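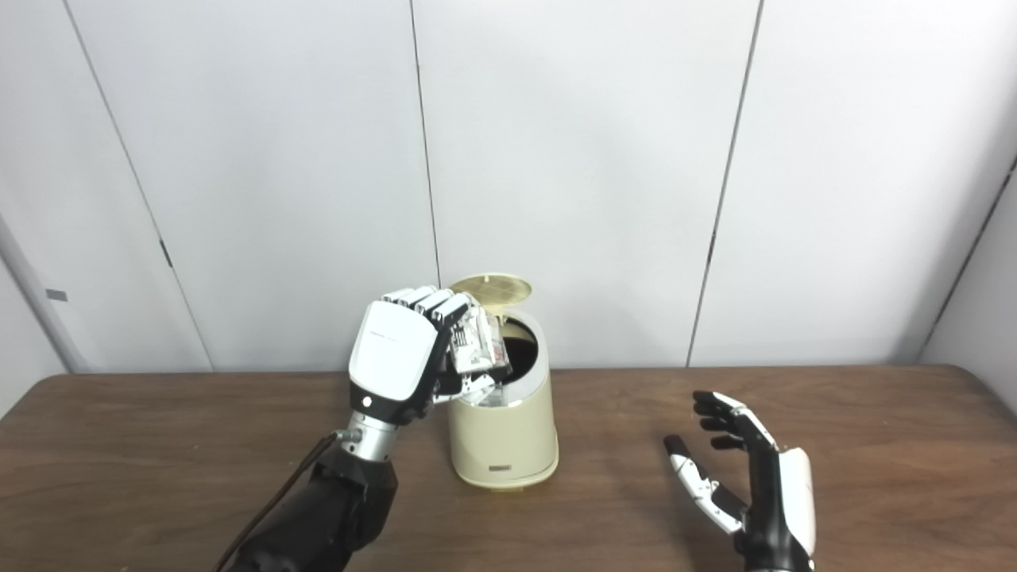 *Figure 6. Left hand at the tabletop bin, lid open.*

## 4. Setting Up the Table-Clearing Task

This section covers the Cendix two-hand station when it is used to clear packaging from a worktable. It is written for the shift lead and for the staff who used to do the clearing by hand. Read section 3 (arm power-up and home position) first.

### 4.1 Before you start

1. Clear the table of cups, tools, and paper. Anything left out may be treated as waste.
2. Set the bin on the table within reach of both hands. The bin position is stored under **Layout > Bin**. If you move the bin, store the position again.
3. Open the lid all the way. The station does not open or close lids.
4. Fit a liner and fold it over the rim. Press it flat on the inside so fingers don't catch it.
5. Check that the arm cables hang free and are not looped under a forearm.

**Caution:** Keep your own hands off the table while the arms are powered. To remove something, press Pause and wait for the tone.

### 4.2 Running the task

1. On the Gitik panel, select **Clear Table** and then the item type. Use *Wrapped* for small sealed packs and *Film* for empty wrappers.
2. Set grip force. The default is 40. For *Film*, use 65 - thin packaging slips at lower settings.
3. Set the release delay to 14 if wrappers cling to the fingers.
4. Press Start and stay at the station through the first cycle.

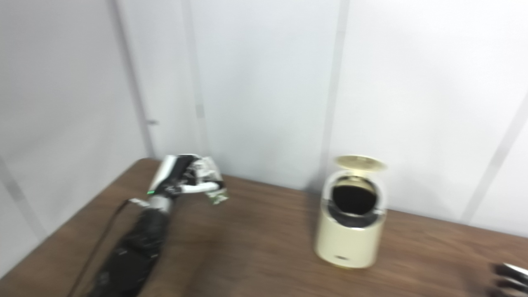
*Figure 7. Crumpled wrapper held in the left hand, bin at right.*

**Note:** An item that is dropped on the table is retried once. After that the station pauses and shows code 108. Pick the item up, put it in the bin yourself, and press Resume.

### 4.3 What changes for table staff

Sites that had one person clearing each table now usually have one person looking after several stations. At the Givisari packing room, the clearing job was folded into the line attendant's job in May. Plan for the following:

- Emptying the bin is still a manual task. Add it to the attendant's rounds.
- Sorting is also manual. The station doesn't tell recyclable film from other waste.
- Attendants need the Lau short course before they clear codes on their own. Staff without it may press Pause but not Resume.
- Write down every pause in the station log, even short ones. The log is used to adjust grip settings, and it is not a record of staff performance.

### 4.4 End of shift

1. Press Pause, then **Home**.
2. Wait until both arms have stopped, then turn off arm power.
3. Replace the liner and wipe the fingertips with a dry cloth. Do not use solvent.
4. Initial the log and leave it at the panel.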